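Home | Projects | Notebook | Equipment | People

Filed under: notebook / moisture / closed containers

November, notebook entry, started 8:40

Moisture migration in laminated pastry, closed vs. open storage. Continues from the October pages. Purpose is still to find out how much of the crust softening comes from the crumb giving up its own water and how much comes from room air. Kalevi Vainio thinks nearly all of it is internal. I have no number for that yet.

Stock: butter croissants from Tikkanen, same bake, delivered at room temperature. Rejected two with torn bases. Remaining pieces weighed on the small balance and tagged by tray.

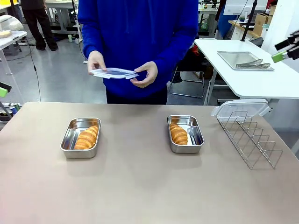
Food Storage Group, Bench 2

Containers are the stainless ones with the clear snap lids. Bare trays were washed, dried at 60 C and left to reach room temperature before use. Last time I skipped the wait and got a drift in tare that took most of a morning to find.

Lid seal check first. Method as before: weighed water in a dish inside the closed container, overnight, weigh again in the morning. Loss was below what the balance resolves. One lid had a nick in the gasket groove and went in the reject bin. Write the reject number on the lid itself next time, the tape came off in the wash.

Humidity loggers are the Jidovex buttons. Sampling every 15 seconds, which gives more data than needed, but the longer interval missed the first rise after closing. Logger 607 reads high against the salt reference (saturated sodium chloride, 75 percent). Offset is steady so I kept it in and corrected in the sheet. Raw column left alone.

Closed runs. Headspace humidity climbs fast, then flattens. The flat part comes well before the crust feels soft to the probe. So the air in the box is not the slow step. Crumb to crust is. This agrees with Kalevi, at least in direction.

Open runs. Weight loss close to linear over the first hours, then slower. Crust stays crisp longer but the crumb firms up. Peak force on the probe has a wide spread, mainly from where the probe lands relative to a ridge. Dimas Nugroho suggests cutting a flat section from the middle of each piece and probing that. Objection: a cut face loses water on its own. Will try it on spares and compare. 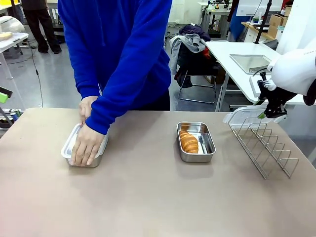

Fig. 2. Fitting the lid, bench 2.

Fit notes. The lid goes down flat before the latches are touched. Pressing one corner first leaves the opposite side proud. Time zero is now defined as last latch closed. Earlier sheets used lid contact, so do not merge them without shifting.

Data. Export came to roughly 3,000 rows after trimming the ends. Stored under Fivbridge, closed and open runs in separate folders. The plotting script still fails on the blank line after the header. Delete it by hand for now.

Open items:
- repeat the closed run with a smaller headspace
- ask Trindamum about replacement gaskets, lead time unknown
- probe tip is worn, compare with the spare before the next set
- room humidity not recorded between lunch and 2 p.m., logger was unplugged
- Dimas to check the salt reference again

Stopped 4:50. Probe cleaned and capped, balance left on.

Contact the group | Copyright Food Storage Group | Back to top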